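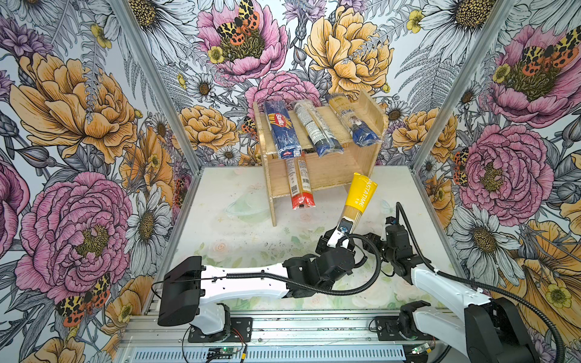

Questions about the Natden two-arm bench kit

What comes with the kit, and what do I need to supply myself?
The Natden kit gives you both arms with their grippers, the rail they ride on, the base plates, the control boards and all the cabling, and it ships in 2 boxes so that one person can carry it up a flight of stairs without regretting it. What you bring is a sturdy table, a computer, and whatever you'd like the arms to handle. People always ask if they need special practice objects, and we're happy to say the grocery store will do just fine! A few packages of dried pasta and a little wooden shelf with a slanted top make a lovely first project, and you can see the left arm bringing a yellow PASTATIME package toward the shelf while the right one waits close by with its gripper empty and ready.

Why pasta, of all things?
Well, it's long, it's light, and the bags come in all sorts of colors and finishes. Some have clear sections where you can see the spaghetti inside, and those are a good test if you plan to add a vision system of your own. It's also cheap, and you can eat it when you're done (we do, most Mondays).

Does the enclosure have to be plain?
Not at all. The Stastutel enclosure is sold separately, with aluminum corner posts and three walls, and you can cover the walls however you like. Flowered wallpaper is perfectly welcome, moths and all. If you're just starting out with a camera, though, you may have an easier first week with a plain background, and then you can switch to something busier once you're comfortable.

How much does it cost?
The full kit is $1,090, and the Stastutel enclosure adds $200. Shipping is worked out at checkout, and we'll send you a tracking number as soon as both boxes leave us.

Do I need to know how to program?
It helps, but you can get a good long way without it. Our Zovar software lets you move each arm by hand, save the positions you like, and play them back in order. There are 11 starter routines included, and one of them, called Sabatier, is a simple shelf-stocking routine you can adjust to suit your own shelf. If you do write code, everything Zovar does can be called from a script as well.

Can I buy one arm now and add the second later?
You can, and plenty of folks go that route. The rail is the same either way, so you'd bolt the second base plate on, plug in its board and run the setup again. Please do read the page on spacing before you tighten anything down, as two arms reaching for the same spot can bump into each other.

What if something arrives damaged?
Oh, we hope it doesn't, but please write to us through the contact form with your order number and we'll get a replacement part on its way to you. Hang on to the packing foam until you've run both arms through the setup check.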